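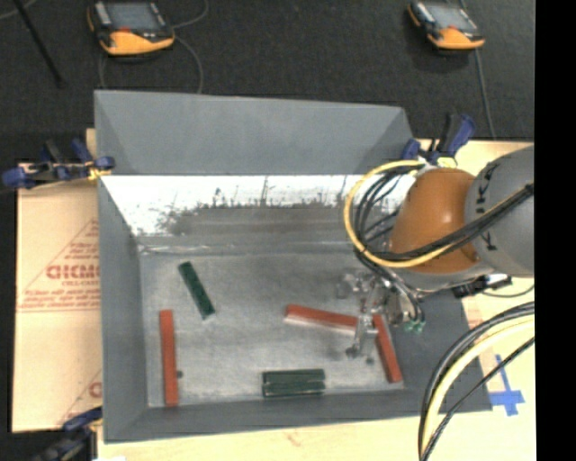 Slide 1. Red bars and green bars in a grey bin.

Red and green on council paper: speaker notes
Nadell libraries and customer service meeting, morning session

Slide 1 – title
Leave it up while people find seats. Check the clicker. Ask for the blinds down on the left side if the sun is on the screen.

Start with the show of hands. Who has produced a map, a timetable, a form or a chart for the public in the past year? Most hands should go up. Who was taught anything about colour before they did it? Wait for the answer and move on.

Say what the talk covers: what red-green colour blindness is, what went wrong with the bin calendar, what we changed, and how to check your own work without buying anything. Questions at the end, but stop me if a term makes no sense.

Slide 2 – who we are talking about
Colour blindness is the everyday term and I use it. The longer one is colour vision deficiency. Very few people with it see in black and white. The common inherited kinds affect how a person tells reds, greens, browns and oranges apart. It is a lot more common in men than in women, as the genes involved sit on the X chromosome.

It also varies from one person to the next. Some people have trouble only with pale tints or in poor light. Others mix up strong colours at close range. Some eye conditions and some medicines can change colour vision later in life, so a person who was fine with the old map may not be fine with the new one.

Many people with it don't mention it at work. A few don't know. If there is somebody in the room who wants to speak up here, let them, but don't ask for volunteers and don't run the dot test on screen. Projectors make the plates unreliable and it puts people on the spot.

Slide 3 – the Nadell calendar, first version
Hold up the printed copy as well as showing the slide. Pass it along the rows.

We printed 1,000 calendars for the trial streets. Recycling weeks were a green square, general waste weeks were a red square. Same size square, same position, no letter inside. The key was on the back.

The calls came in the second week. The first few were logged as "resident confused about collection", and we dealt with them one at a time by reading the dates out over the phone. It took a while to see that they were the same call. One resident had gone through the whole calendar with a pen and written R and G in every square with help from a neighbour. We asked to borrow that copy and it became the model for the second version.

Make the point that the design had been proofread three times. All the dates were right. Proofreading was looking for wrong dates.

Slide 4 – why the two squares looked alike
Show the calendar page in colour, then the same page in greyscale. Give it a good ten seconds. Don't talk over it.

In greyscale our red and our green came out as nearly the same grey. That is the part to remember. Two colours differ in hue, and they also differ in how light or dark they are. If the hue is hard for someone to see, lightness is what they have left. We had chosen a medium red and a medium green because they looked balanced next to each other.

Greyscale is a rough check. It does not show what a colour-blind person sees, and say so, because somebody always assumes it does. It shows whether the page still works with the hue taken away. If it does, you are most of the way there.

Slide 5 – the second version
Three changes.
Every square has a letter in it, R for recycling, W for waste.
The recycling square is outlined, the waste square is solid.
The colours are now a dark blue and a light orange.

Mention that we lost an argument about the blue. The lids on the general waste bins are red and the crew wanted the calendar to match the lids. Fair point. In the end we put a small drawing of the bin with the word for its lid colour under it: "red lid", "yellow lid". The word does the job for everybody, including people who print the page on a black and white printer at home. That turned out to be a bigger group than we had planned for.

The reprint was another 1,000 copies. If anyone asks about cost, the layout changes took an afternoon. Printing it twice was the expensive part.

Slide 6 – the Clodusbridge bus map
Not our map, used with permission. Eleven is a lot of routes for one sheet and this map has 11. It used to rely on colour alone, with a red line, a brown line and a dark green line running side by side through the town centre.

The current version puts the route number on the line itself at regular gaps and at every point where lines cross. It kept the old colours. I like this example for people who are stuck with a corporate palette – you can often leave the colours where they are and add a label.

Point out the stop at the hospital, where four lines meet. Follow route 7 with the pointer from one side to the other. Then ask the room to do the same on the old map.

Slide 7 – charts
Skip to slide 8 if running late. Should be no later than 10.40 at this point.

The legend box is the usual problem. A line chart with five lines and a legend off to the right asks the reader to match small patches of colour across a gap. Put the name at the end of each line. If the lines are too close together for that, there are probably too many lines.

For bar charts, put the figure on the bar. For maps with shading, use one colour running from light to dark. Avoid the red through yellow to green ramp. It is the default in a good deal of software and it will need to be changed by hand each time.

Traffic light tables in reports: write the status in the cell. "Late", "At risk", "On track". Our own quarterly report had a page of coloured circles with nothing next to them, and it went on like that for years.

Slide 8 – online forms
Screenshot is from the Rirnska booking system before the update.

A field with an error got a thin red border. A field filled in correctly got a thin green border. There was no message. If you couldn't tell the borders apart, the form simply would not go through and gave no reason. Staff at the desk knew about it as "the form that sticks".

What it does now: the word "Error" and a sentence under the field saying what is needed. The border is still red. Colour is fine as a second signal. The web accessibility guidelines say much the same, that colour should not be the only way of giving information. Reference is on the handout.

Links as well. A link in body text that differs from the words around it by colour only is easy to miss. Leave the underline on.

Slide 9 – things people say aloud
This one is short. "Fill in the green section." "It's the red folder." "Press the green button, then wait."

Everybody who works a front desk does it. Add a second description: the green section at the top, the red folder with Rates on the spine. At Nadell we went through the phone scripts and found a good many of these. The staff on the desk found more than we did.

Slide 10 – checking your own work
Print it in black and white on the office printer. Can you still use it?
Look at it in the light it will be read in. A bus stop at dusk is a different thing from a monitor.
Use a colour vision simulator. There are free ones, and some browsers and design programs have one built in. Treat the result as a guide.
Ask someone who is colour-blind, if they are happy to be asked, and pay them if it is more than a quick look.

On text size, because it always comes up: the Breathnach print shop sets our large print versions in 16 point as a minimum. Thin coloured lettering is hard to make out whatever the colour, so heavier type helps here too. If someone wants detail on low vision, send them to the afternoon session. I am not the right person for it.

Slide 11 – likely questions
Special glasses. They can increase the contrast between certain colours for some people. They do not restore normal colour vision, and we can't plan a calendar around what residents might be wearing.

Can we still use red for danger? Yes. Put the word or a symbol with it.

Is blue and orange always safe? It is a good starting pair for the common types. There are rarer types that affect blues and yellows, so keep the labels on.

What about branding? Show slide 6 again.

Slide 12 – handout and contact
Handouts are on the table by the door, black and white copies only. The old and new calendars are there too. Please leave the one with the pen marks, it has to go back to its owner.

Morning tea is at 11, in the room across the hall.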